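Clorero Community > Workplace and Shift Questions

Kitchen cell going live in March, what happens to the dish and portioning crew?

Posted by prepline_dana

We run a commissary kitchen that supplies soup and sauces to 11 cafes. Management has bought a table-mounted arm (sold by Skorico, running Pilon software) to handle the small pots and lidded containers between portioning and the wash station. Eight of us work that stretch over two shifts. We have been told there will be no layoffs, but the new shift sheet has two people at the station where there used to be four, and the other two are listed as "flex."

I would like to hear from anyone whose site has done this. Specifically: who clears a fault, who gets blamed for a missed count, and does the pay grade change when you become the person who looks after the arm? The vendor says 330 picks an hour. Our current rate by hand is higher than that at peak and lower after lunch.

3 replies

Posted by Henrike Vogler

We put in a similar cell at the Rey site. I was a line lead at the time and now schedule the floor. Taking your points in order.

Faults. In our first month the operators cleared them, with no written procedure. That was a mistake. Two people learned to do it well, and both were then called off break whenever the arm stopped. We now have a rule that every operator on the shift is signed off on basic recovery (stop, open the gripper from the panel, remove the item, home the arm, restart). Anything past that goes to maintenance. Get the dividing line in writing before the start date.

Counts. The arm logs every pick, including failed ones. The log does not record why a pick failed. If a pot comes down the line with the handle turned the wrong way, the log shows a failed pick at that station and nothing upstream. Ask for a reason code that operators can enter. Ours took four months to get and it changed the monthly meeting considerably, as most of the failures traced back to how items were being set down.

Pay. Ours did not change automatically. We submitted the new task list against the old job description and the grade was revised for the signed-off operators only. Do this early. After a year the tasks are treated as normal duties.

On "flex": ask what it means in hours. At our site it meant covering three stations with no fixed break time. We got that corrected to a named station for each half of the shift.

As for the rate, 330 an hour is probably measured with one item type. Ask for the figure with your own mix. Our acceptance test was 1000 picks with the real containers, run during a working shift. The first attempt did not pass.

Posted by mteal

it's fine, you get used to it. ours is loud though. wear the ear plugs

Posted by Old Burr

I do maintenance on two of these, so this is from the other side of the panel.

The work at the table does not disappear. It turns into setup. Someone has to keep the items inside the reach area, keep trays and bowls from drifting into the approach path, and wipe down the gripper pads. On ours the pads are inspected every 200 hours and replaced at 3000. The inspection takes ten minutes if the cell is clean and forty if it is not. Nobody had put either number into the staffing plan.

Handled pots are the worst item we have. A round body gives the fingers very little flat area to close on, and the handle limits the directions you can come in from. We had the best results by fixing the handle direction at set-down and closing on the body. That means the person upstream now has a placement rule they did not have before, and it slows them down. Measure their rate again after the change. If they are still held to the old target, they will stop following the rule by the second week and you will see it in the failed picks.

Henrike is right about recovery training. I would add the night shift, which at our place was trained last and had the fewest people to call. Also find out who is allowed to change the grip force setting. Ours was open to anyone with the panel code until a supervisor raised it to stop drops and we started getting dented pots. It is now under a maintenance login, and each change is entered in the shift book with the old value, the new value and the item it was changed for.
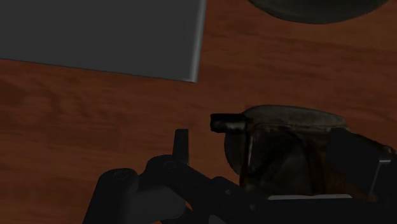 The shift book is paper, by the way. The software has a notes field, but it clears when the recipe is reloaded, and the early shift reloads the recipe at 5 a.m.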